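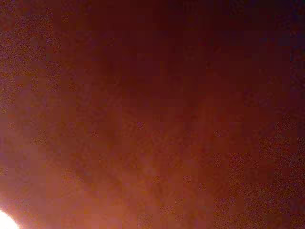 26 de noviembre de 2020

Escribo rápido que el pan está en el horno y no me fío del temporizador. Día largo. Otra vez la masa madre, otra vez la cocina hecha un campo de batalla, harina hasta en el enchufe.

Esta mañana, a las siete, el tarro había doblado. Por fin. Llevaba 10 días alimentándolo con centeno de la Borkier, el molino ese del valle, que lo mandan en saco de papel y tarda una eternidad. Pero huele a otra cosa. A manzana, a yogur, un poco a bodega. El de la marca blanca me olía a pegamento y acabó en la basura, con perdón.

Apunto la receta antes de que se me olvide, que en mayo no apunté nada y luego no hubo manera de repetir aquella hogaza. La mejor que he hecho nunca y no sé ni cuánta agua llevaba. Rabia.

Harina, 1310 gramos en total, salen 2 hogazas. Agua al 73 por ciento, que para mí ya es mucha. La sal al final, con un chorrito más de agua. Reposo de una hora antes de la sal. Pliegues cada media hora, cuatro veces, aunque el tercero me lo salté por una llamada del trabajo que no llevaba a ninguna parte. Facturas de Clultex, otra vez. Que si el albarán no coincide, que si lo mando por correo, que si ya lo mandé. Con las manos llenas de masa y el teléfono sujeto con el hombro. El teléfono sigue pegajoso.

Comí de pie. Lentejas de ayer. Luego me senté cinco minutos y fueron cuarenta.

Por la tarde bajé a por papel de horno, en la tienda de Dinu no quedaba, subí hasta la avenida, tampoco. La gente ha vuelto a acaparar, como en primavera con la levadura. Al final lo encontré en la ferretería, cosas de este año. La mascarilla empapada de subir la cuesta, las gafas empañadas, casi me llevo por delante el carrito de una señora. Le pedí perdón dos veces. Creo que se rió, con la mascarilla no se sabe.

Frío ya de verdad. A las seis, de noche. Me deprime un poco esta luz, para qué voy a decir otra cosa. Otros años por estas fechas estaríamos ya mirando quién pone la casa en Navidad, quién trae el cordero, quién se enfada. Este año el grupo de la familia está callado. Alguien mandó un villancico y le contestaron con un pulgar. Pienso hacer pan de más y repartirlo por los portales, dejarlo colgado del pomo en una bolsa. Algo es algo.

Vuelvo a la masa – que me voy por las ramas. La formé a las seis y media, se me pegó toda a la encimera, eché harina de arroz, mejor. Un cesto bien y el otro regular, con la costura torcida. Para otra vez: manos mojadas, rasqueta mojada, menos miedo. Y no abrir la ventana mientras reposa, que aquello parecía una nevera y la masa se quedó parada una hora larga.

Leí en el foro de Notisen que hay quien la deja toda la noche en frío y que la corteza sale con burbujitas. No tengo sitio en la nevera. Tendría que sacar las cervezas, o el tarro enorme de encurtidos que nadie come y que tampoco nadie tira. Mañana lo pienso. Lo de los encurtidos viene de lejos.

Otra cosa que leí: meter la olla de hierro vacía a calentar tres cuartos de hora. Eso sí lo hice. Me quemé el dedo gordo, claro, porque cogí la tapa con el trapo fino. Agua fría, pomada, a seguir. Escribo torcido por culpa de eso.

La factura de la luz va a ser un poema. Ya la estoy viendo. Si hago cuentas me sale más caro que el pan de la panadería, seguro, y eso sin contar las horas. Pues no hago cuentas.

Pendiente para mañana: llamar al dentista, devolver el libro (va con retraso, qué vergüenza), pedir más centeno antes de que cierren pedidos, contestar a los de Clultex sin decir ninguna barbaridad. Comprar un trapo gordo. Darle de comer al tarro antes de acostarme, una cucharada, dos de harina, agua tibia. Etiquetarlo, que el otro día casi lo friego.

Ha pitado. Voy.

Vale. Primera fuera. Se ha abierto por donde le ha dado la gana, el corte que le hice ni caso, pero ha subido. Ha subido mucho! La he golpeado por debajo con los nudillos y suena a hueco. Cruje sola encima de la rejilla, me he quedado un rato escuchándola como una tonta. La segunda ya está dentro, la de la costura torcida, veinte minutos con tapa y ventidós sin ella.

No la voy a abrir hasta que enfríe. Eso dicen todos, dos horas mínimo. Son las diez y cuarto. Tengo mantequilla fuera desde las nueve.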